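Week 5: Learning from demonstrations on two arms (Lorkatby module, handout)
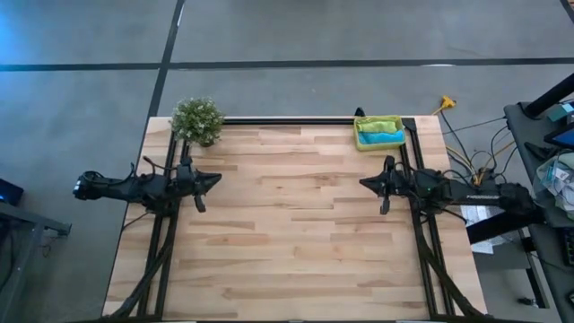 Photo: Tulolura lab, course use only

Share 5 | Comments 0

Recap from last week. Behaviour cloning = supervised learning on what the operator did. Input is camera view plus joint positions, output is the next joint positions. Cheap, simple, drifts.

Why it drifts: small error, arm ends up somewhere the demos never went, bigger error, etc. With two arms it's worse, each one is part of the other's world. Left late by half a second and the right is pulling on a towel that isn't held yet.

Fix 1, chunking. Predict a block of actions and not one step. Fewer decisions, fewer chances to go wrong. Too long and the arms stop reacting. Try both extremes in the practical.

Fix 2, corrections. Run the policy, operator takes over when it goes off, add those bits to the training set. Slow but worth the afternoon.

The Bandara result (know this one for the test):
- towel folding, two arms, one overhead view
- 400 demos, plain cloning: 242 folds out of 400 trials
- same 400 plus corrections, 2,688 short clips in all
- most of the gain was in the first grasp, hardly any in the final fold

Careful! Clips are not demos. A clip is a few seconds, a demo is the whole fold. Half of last year's answers mixed these up and lost marks for it.

Also the Kisten set used the same arms but moved the table between sessions. Scores dropped. Overfitting to background is teh usual suspect, but they changed the lighting as well so we can't really say which.

For next time: read the Bandara methods section, skip the appendix. Bring one example of a task where the arms must wait for eachother, and say how you'd score it. Half a page, handwriting fine.

Share 5 | Comments 0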